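**Folding a thick plush blanket so it stays put?**

**prapai_r:** Evening all! I've got a lovely white blanket, very plush, and I fold it on the spare bed every week or so. However careful I am it comes out a bit saggy at the front – one corner always wants to flop out. How do you all manage yours?
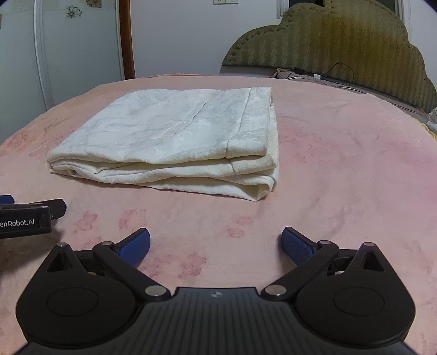 *Last edited by prapai_r in September*

**prapai_r:** Photo added, on my pink flowery bedspread (my gran's, I adore it). See the droopy corner at the front on the right?

**mawuli_b:** Looks cosy to me, Prapai! I'd fold in thirds lengthways first, then in half and half again. Mine is a Castia, almost 230 cm long, and it goes into a 70 cm drawer that way with no fuss.

**Hailu4:** Sorry Mawuli, can't agree – thirds make plush stuff far too fat in the middle. Roll it, love. Rolled ones never sag.

**mawuli_b:** They do roll off the shelf though!

**prapai_r:** Ha, my shelf does slope a bit. I'll try the thirds tonight and tuck that corner under, then maybe a roll at the weekend if it's still sulking.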